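Beer talk: is the new Skorex lager really the old one?

Posted February 2019 by slowpour_wim

I bought a tray of Skorex again after two years without it, and I think they have changed the recipe. It is thinner and there is a sweet taste at the end, like corn. The label still says the same as before. Does somebody know more?

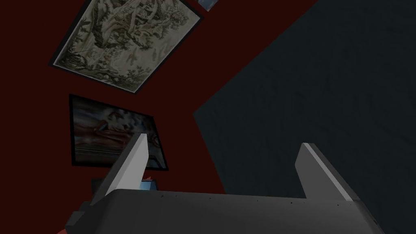 kettle_and_hop wrote:
The recipe is the same, I think, but the brewing moved to the Moltden plant in November. Other water, other tanks. My own label sketch for the homebrew contest is going in the other direction: two pale grey shapes on charcoal, leaning a little away from each other like the fingers of that gripper. Skorex could use something so plain, their can is a circus.

slowpour_wim wrote:
Water I can believe. But sweet?

bitterboots wrote:
I don't agree with either of you. I drank it beside a De Haan pils last weekend and the Skorex was the drier one. Maybe your tray was standing warm in the shop – check the date under the can.
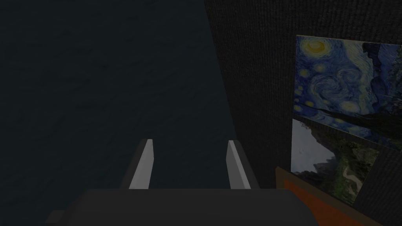 Update from the first poster

I checked, and the tray was 47 weeks old. So bitterboots has a point, but I still find it thin.

Recent topics
Justance stout, worth the price?
Cleaning a 30 litre keg
De Haan glasses for swap

Comments

maltmouse: Mine tastes sweet also, and it was fresh.

oldtap: They all taste like this now.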